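Zonley adds plate racks and mug tree to countertop storage line

Housewares supplier Zonley has extended its Bivel countertop storage line with three pieces for small kitchens: a slotted plate rack in black, a wooden plate stand with pegs, and a wooden mug tree. The pieces are sold separately and are meant to share one stretch of counter with a small appliance.

The line is aimed at rental kitchens with few or no wall cabinets. In that kind of room the plates in daily use tend to stay out between meals, usually in a flat stack next to the sink. A stack takes little space, but the bottom plate can only be reached by lifting the others. Both plate holders in the new line store plates on edge, so one can be pulled without moving the rest.

The black rack is the lower of the two and has a row of slots between fixed ribs. Plates lean to one side when loaded. The wooden stand uses short pegs set in pairs, with the plates resting at an angle and overlapping when it is full. Zonley recommends the rack for plates that go in and out several times a day and the stand for the rest of the set.

The mug tree is a single post on a flat rectangular base. Mugs hang by the handle from short pegs. The maker advises loading opposite sides first to keep the weight even over the base, and leaving one peg free next to any mug with a wide handle.

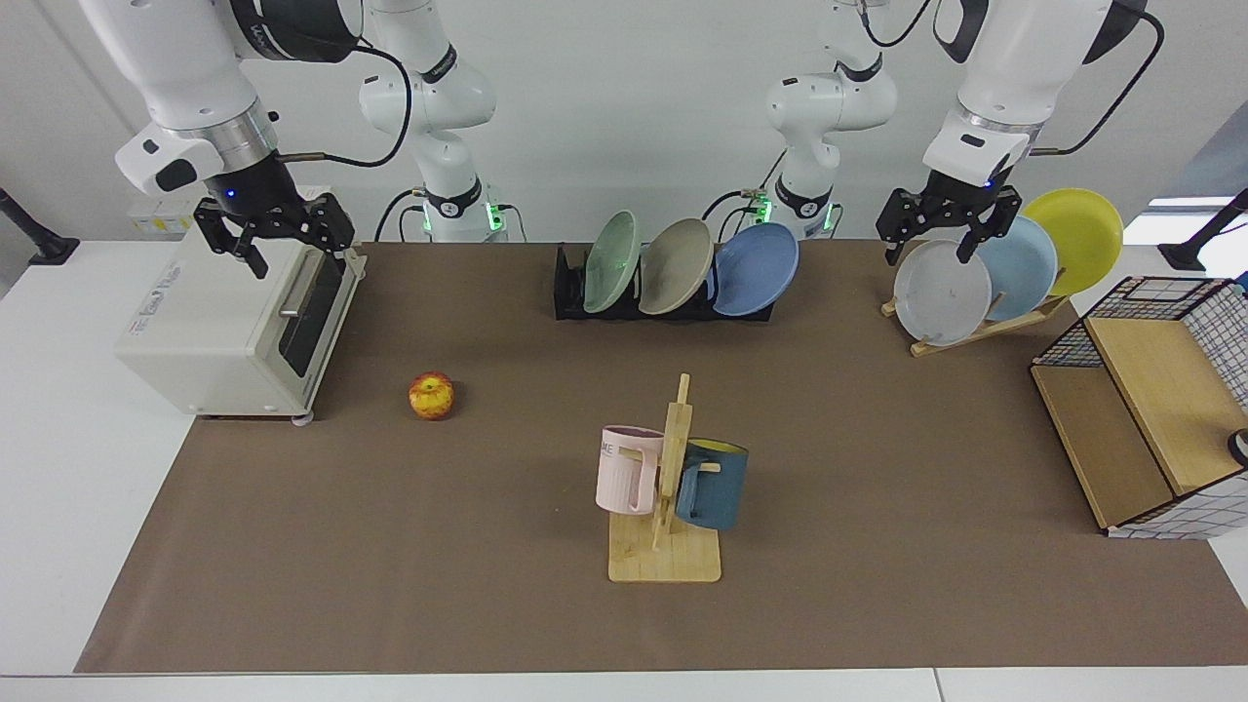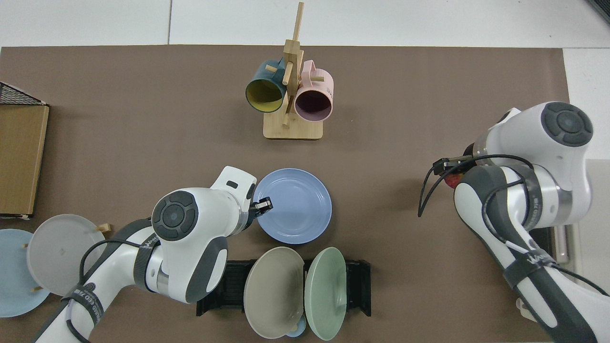
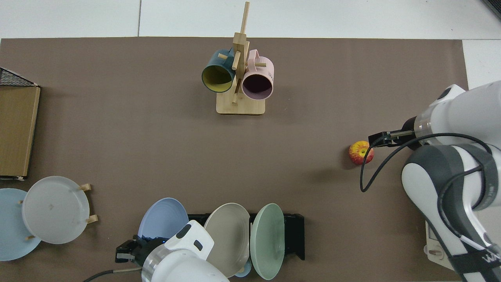
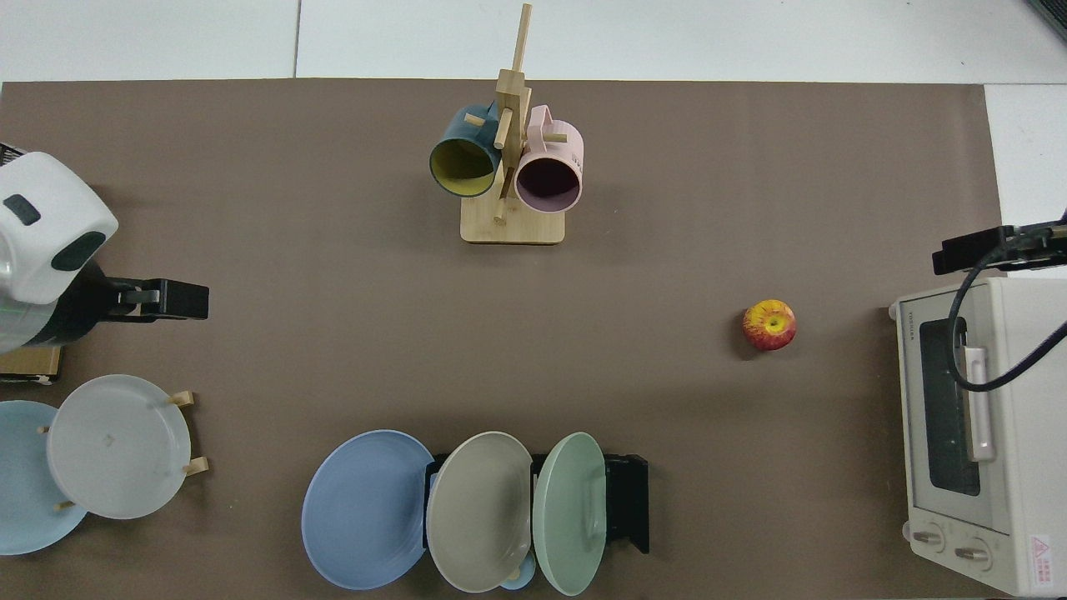 Plates on edge in the wooden stand and the black rack.

NELCOMBE, February - The pieces went on sale this month at the Zonley store in Nelcombe and through Sarmiento, which handles the line for mail order. Sarmiento lists the mug tree and the plate stand as in stock. The black rack is on a wait of 7 days.

Zonley gives the length of counter needed for the full group as 42 inches, including space for a toaster oven at one end. The figure assumes that the oven door can open all the way without touching a plate or a mug. Buyers with less room are advised to leave out the wooden stand first and keep the rack, which has the smaller footprint.

Material care differs between the pieces. The black rack can be washed in the sink with dish soap. The wooden pieces should be wiped with a damp cloth and dried the same day - standing water at the foot of a peg can raise the grain. Neither wooden piece should be used for draining wet dishes. Plates should be dried before they go into the stand, and mugs before they are hung.

Heat is the other limit. The care sheet asks for a clear gap between a toaster oven and anything made of wood, and says nothing should be leaned against the oven while it is on. It also warns against standing thin plastic plates beside the oven door.

The first shipment to the Nelcombe store was 760 pieces across the three types. A second is due before summer and will add a taller version of the black rack with wider slots for shallow bowls. Spare pegs for the mug tree will be sold in packs at the store counter.

Returns are accepted for 60 days with the original packing. Pieces bought through Sarmiento go back to Sarmiento and cannot be exchanged at the store.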